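### Setting up the Comell for your first tray of seedlings

Welcome to the fun part! The frame is up, the legs are level, and now you get to fill the thing with plants. Set aside an evening for this section, and read it through once before you fill the tank.

1. Slide the drip tray onto the lower rails until both clips snap.
2. Stand the water tank on the left shelf with the spout facing you.
3. Push the gray hose over the spout. It should go on a full inch - a little hand soap on the inside helps a lot.
4. Run the other end of the hose through the hole in the drip tray and into the float cup.
5. Fill the tank to the MAX line with plain tap water.
6. Open the valve a quarter turn and watch the float. It should rise, stop, and stay put.

**Note:** If the float keeps rising, close the valve and go back to step 3. Nine times out of ten the hose isn't all the way on.

Razia Kazmi wrote the original steps for the first Comell kits, and we've kept her order because it really does work. You can do the lights before the water if you must, but you'll be reaching around a hot lamp to do it.

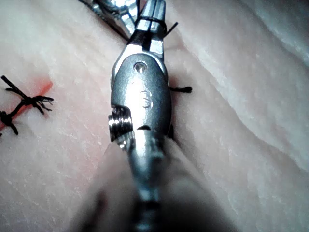
Comell Owner's Guide - Issue 2 - Page 67

#### Hanging the lamp

Now for the lamp, and what a difference it makes! Lettuce that sulked on a windowsill all winter will take off under it.

1. Unplug the lamp.
2. Hook both chains to the top bar, same number of links on each side.
3. Lower the lamp until it hangs 10 inches above the tray.
4. Plug the lamp into the timer, then the timer into the wall.
5. Set the timer for early morning.

**CAUTION:** Never hang the lamp by its cord. Keep the plug and timer above the level of the tank, and make a drip loop in the cord.

**Note for Endberg owners:** your top bar is narrower. Use the short hooks from bag B.

#### Sowing

The tray holds 200 cells, and you don't have to fill them all. Start with basil or loose-leaf lettuce, two seeds to a cell. Cover lightly, mist, and put the lid on. Florence Carrier, who tests our seed mixes, sows her basil in March and is still picking it when the tomatoes come in - try it!

Take the lid off as soon as most of the cells show green. Raise the lamp one link at a time as the plants grow.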